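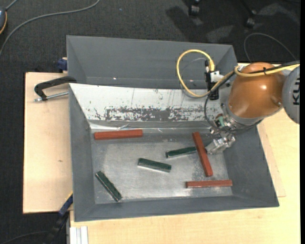
November, late afternoon, bin cell

Right, notes while I still remember what we did. Ximena has the teleop logs open next to me and keeps correcting my spelling, so any mistakes left in here are hers.

The job is still the same one from the Hallska people: get the arm to pick bars out of a metal bin when they've been dumped in any old how, and do it from demonstrations, with no hand-written grasp rules. We have two ways of showing it. One is hand guiding, where you put the arm in its floppy mode, take hold of it above the gripper and walk it to the bar. The other is the remote rig, where you sit at the desk with the little handheld puck and drive the arm while watching the fixed camera. I've been a hand guiding person all along and Uwe has been a remote person all along, and we've both been quite boring on the subject.

Bars today were three red and three green. The greens are the shorter ones, so there's less to aim at and the grip has to be nearer the middle or the bar swings when it lifts. I scatter them again before each run and I try hard not to be tidy. It's surprisingly difficult! Left to myself I drop them in a sort of fan, every time, and Ximena can tell which layouts are mine just by looking at the first picture of the run. So from now on somebody else does the scattering for whoever is driving.

The layout that ate most of the afternoon had a red bar lying at a steep slant in the right half of the floor, with one of the greens butted up against the side of it. There was another red one down in the right-hand corner, close to the front wall and the right wall both. From the desk it looks easy. You come in from the right, you line the fingers up on the slanted red one, you close. Except that one finger wants to go exactly where the green bar is. I nudged it the first time, which shoved the green along the floor and turned it, and then did the same on the next attempt with a bit more swearing.

What worked in the end was going for the lower part of the slanted bar, clear of the green, and closing slowly. The lift was lopsided but it held. Ximena then did it in one go by pushing the green away on purpose with the side of the gripper before going back for the red. Lovely to watch, and it leaves us with a question I don't have an answer to. Is that one demonstration or two? If we keep the shove and the pick together the robot learns that shoving is part of picking, and I can already see it shoving bars that have nothing next to them. If we cut them apart, something has to decide when to shove. I've marked hers as "push then pick" in the log and left it whole for now. Uwe, please don't split it until we've talked.

The corner bar is the other sore point. With a wall on two sides there's hardly any room to get a finger down, and the sloping sides mean the gripper body gets near the metal long before the fingers get to the floor. By hand I can feel the touch and back off. With the puck you get nothing at all, you just see the arm stop looking right. I touched the front wall twice from the desk. Nothing bent, the force limit caught it both times, but I had to clear the stop and start the run over. I'd like corner bars to be hand guided only until somebody sorts out a buzz or a beep or anything on the puck.

So that's one for me. One for Uwe, to be fair: the hand guided runs are jerky. I thought mine were smooth as butter and then Ximena plotted them and they look like a seismograph. You lean on the arm, it sticks, it gives, you overshoot a bit and pull back. The remote ones are slower but they're clean all the way down. My arms also get tired, and the tired runs are plainly worse than the early ones, you can see the wobble creeping in. And of course my hands and half my head are in the camera view the whole time when I guide, which the model is never going to see when it's working by itself. Playing the motion back afterwards with me out of the way gets round that, but then every run takes double the time and the bars have to go back exactly where they were.

Reflections. The bin floor is dull in places and shiny in others, and there's glare round the corner bar especially. The greens have a bright line along their edges, and I wondered whether the detector was treating that line as the bar. I haven't proved it. Trisska's depth filter was supposed to help and I've had it on and off today without writing down which runs were which, so please ignore anything I said at lunch about it making a difference. Next session: filter on for the whole morning, off for the whole afternoon, written down.

Cable: the yellow loop is fine for everything on this side. I went looking for trouble by turning the wrist the long way round over the left end of the bin and it started to pull, so I stopped. Ximena thinks one more tie further back would do it. I think the loop wants to be longer. We'll try the tie first as it takes thirty seconds. Until then, don't demonstrate long-way-round wrist turns, or we'll be teaching it to do them.

Clamps were checked before lunch and again after the second wall touch. The bin hadn't shifted against my pencil mark.

Numbers, such as they are. The log counter stands at 2,623 demonstrations in total, counting everything since we moved over from the Prurnbridge unit. We put in 30 today. Of those I'd throw out 3, the two wall touches and one where I let go of the puck to answer the phone and the arm sat there hovering over a green bar while I talked to Teuber about an invoice. Ximena wants to keep the hovering one as an example of doing nothing. I can't tell if she's joking.

To do:
Ask Uwe about "push then pick" before any splitting.
Extra tie on the yellow cable, then repeat the slow wrist turn with a hand on the stop.
Depth filter, whole morning on, whole afternoon off.
Swap over, so Uwe guides by hand and I use the puck for a full session, no moaning from either side.
Find out whether the puck can buzz.
More layouts with a bar touching another bar, we're short of those.

Left the arm parked and the controller off. The puck is on charge on the shelf by the door — it was nearly flat, and whoever had it before me knows who they are.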